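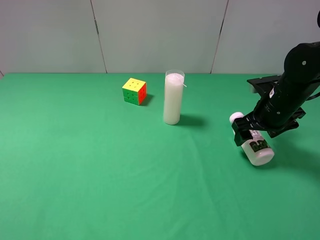

Patient portal / scheduling: mammo reminders going out to wrong people
Status: Reopened (second time)
Priority: Normal, changed to High, see below
Site: Rathjen Imaging, front desk + breast center
Product: Tralden scheduler, with Grevden reminder add-on

Original report

Patients getting the "you are overdue for your screening mammogram" letter AND the text, after they already came in. Some came in the same week. One lady got it while sitting in our waiting room. Phones are bad because of this. Desk is spending most of the morning telling people no, you're fine, ignore it.

Second thing, may or may not be related. People who got rescheduled are getting the reminder for the old slot. So they show up on the wrong day and we have no room for them. Had two of those Thursday.

Have not changed anything on our end that I know of. Started after the July update I think.

Reply from support

Thanks for the report. Please send:
the reminder rule name
whether the exam shows as Completed or Arrived in the scheduler
a screenshot of the recall tab for one affected patient (remove name and birth date)
Have you tried clearing the reminder queue?

Update, desk

Rule name is "Screening annual". Exam shows Completed on the three I looked at. Recall tab still says Due. So the exam is done, report is signed, letter with results went out, and recall still says due. That's the problem in a nutshell.

Did not clear the queue. Last time somebody cleared the queue we lost the biopsy follow ups too and had to rebuild by hand from paper. Not doing that again without someone on the phone.

Update, desk, later same day

Ran the recall list and compared to the completed list. 78 patients on both. They should not be on both. Of those, 16 were marked to get a text tonight at 6:00 pm. I turned off texting for the whole breast center so they don't go out. That means real reminders aren't going out either so please don't sit on this.

Changed priority to High.

Reply from support

Recall status is closed by the result code, not by the Completed status. Can you check that the report for the affected patients has a result code filled in? It is under Report, then Outcome. If it's blank the recall will stay open by design.

Update, desk

Checked 7 of them. Outcome is filled in on all of them. Normal, return one year. Not blank.

BUT. On the ones that work right the outcome reads "Normal - 1 yr" and on the ones that don't it reads "Normal, annual". Two different wordings. I don't know where the second one comes from, it isn't in our dropdown. Asked the readers, they say they pick whatever the dictation system gives them.

Reply from support

That is useful. "Normal, annual" is sent by the Multidmont dictation link. It was added in their new template set. Our side does not have it mapped to a recall action so it's treated as no result. You'll need to map it.

Steps:
Log in as site admin
Go to Setup, Codes, Outcome mapping
Click Add
Type the outcome text exactly as it comes over, including the comma
Set action to Close recall, open new recall at 12 months
Save, then run Recalculate for the date range

Update, desk

No one here has site admin. Site admin was the person who left in spring. Login goes to an email that is turned off.

Reply from support

We can transfer the admin role. We need a request in writing from the practice manager on letterhead. Fax or upload is fine.

Update, desk

Uploaded. Also faxed becuase last time the upload went nowhere.

Reply from support

Received, admin role moved. You should see Setup in the left menu after logging out and in again.

Update, desk

Not there. Logged out, logged in. Tried the other workstation. Not there.

Update, desk

OK it's there now. Had to close the browser all the way. Added the mapping. Recalculate says "queued". How long does queued take

Reply from support

Usually runs overnight. Please do not turn texting back on until it has finished.

Update, desk, next morning

Finished. Overlap list went from 78 down to 16. Better. Not zero.

Looked at the leftovers. These are a different 16 from the ones with texts pending, I compared the lists, just the same number. All of these were rescheduled at least once. When the unit was down we moved a whole lot of people, some of them two and three times. Each time we move somebody it looks like Tralden makes a new appointment and leaves the old one as "Pending move" forever. The reminder add-on sees the pending one and thinks they never came.

So that's the second problem from my first note, and it IS related, sort of.

One patient has four appointments showing for one exam. She had the exam. She's done. She's had three letters from us and she let me know what she thinks of that.

Reply from support

Were these moved with the Reschedule button or by dragging on the calendar?

Update, desk

Both probably. The day the unit went down we dragged. It was fast and the phones were going nuts. After that mostly the button.

Reply from support

Dragging to a different day when the original slot is blocked will create a Pending move record. It needs to be confirmed from the worklist. If the room was set to Out of service at the time the original would be blocked.

Known behavior. To clean up: Worklist, filter by Pending move, select, Confirm. This removes the old slot and keeps the new one.

Update, desk

Found the worklist. There are a lot more than 16 in there. Goes back a long way. Page says 50 but it's only showing the first page and there's a next arrow.

Question before I touch anything. If I confirm, does the patient get a text saying their appointment was moved? Because some of these people were moved and seen ages ago and I am not sending them a text about it.

Reply from support

Yes, Confirm sends a change notice by default. Untick "Notify patient" in the popup first.

Update, desk

Glad I asked. That should be in the instructions up above.

Did one as a test on the dummy patient. Unticked notify. Old slot gone, new slot fine, recall closed. Good.

Did five real ones. Good.

Selected the whole page to do at once. The popup in bulk mode does NOT have the notify box. Stopped there. Didn't click OK.

Reply from support

You are correct, the bulk popup does not include that option. I've logged it as a separate request. As long as texting is off for the site the notices will not send, they'll be dropped.

Update, desk

Dropped or held? Very different. When I turned texting back on after the spring outage it sent everything it had been holding, including reminders for appointments from the week before.

Reply from support

Checking with the reminder team.

Update, desk

Anything? Texting has been off here for days. We're calling tomorrow's patients by hand. No shows are up, and people are missing the no deodorant / no powder instructions since that goes in the text. Had to send people to the restroom with wipes all day.

Reply from support

Apologies for the delay. Confirmed with the Grevden team: notices are held, not dropped, when texting is switched off at site level. They are dropped if the message type is disabled. So please:
Setup, Messages, find "Appointment changed"
Set to Disabled
Run the bulk confirm
Wait for the count to reach zero
Set "Appointment changed" back to Enabled
Then turn site texting back on

Update, desk

So if I had clicked OK when told it was fine, everybody on that list gets a text the minute we go live. Noting that for the record.

Doing it now, in that order.

Update, desk

Disabled the message. Bulk confirmed page by page. Took most of lunch. Worklist is at zero. Overlap list is at zero. Checked the lady with four appointments, she has one, Completed, recall set for next year.

Before turning texting on I opened the outgoing queue. Still has the overdue texts in it from the first night, all 16 of them. They were already built before the mapping fix so they're just sitting there. Deleted those one by one. Did NOT use clear queue. Biopsy follow ups and the six month recheck people are still there, I checked.

Update, desk

Texting on at 2:15. Regular reminders going out. Watched the sent log until 3:00, nothing weird. Got one on the test phone and the prep instructions are in it.

Closing.

Reopened, desk

Paper letters. We forgot the paper letters. They come off a separate batch and it was built before the fix. Mail house has it already. Two calls this morning from people holding an overdue letter, both were done last month.

Can the batch be pulled or is it gone

Reply from support

Letter batches can't be recalled once released to the mail house. You can contact them directly and ask for a hold if the batch hasn't printed.

Update, desk

Called. Part of it printed and went out, rest is on hold. They'll shred the held part if we send a form. Sent the form. Rebuilt the batch off the clean list, looks right, spot checked against the schedule.

Put a note by every phone: if someone got an overdue letter, look up Completed date first, if it's within the year tell them sorry, our mistake, nothing wrong with their results. A couple of the callers thought the letter meant we found something. That's the part that bothers me the most, people were scared.

Also told everyone no more dragging when a room is out of service. Use the button.

Still open from our side:
notify box missing in bulk popup
anything new from the dictation templates should give us a warning if it's not mapped, not just quietly do nothing
second person here needs site admin

Reply from support

First two are logged as requests. For the third please send a new letterhead request, the earlier one covers a single user only.

Update, desk

Sent. And faxed. Leave this open til the new letter batch is out please.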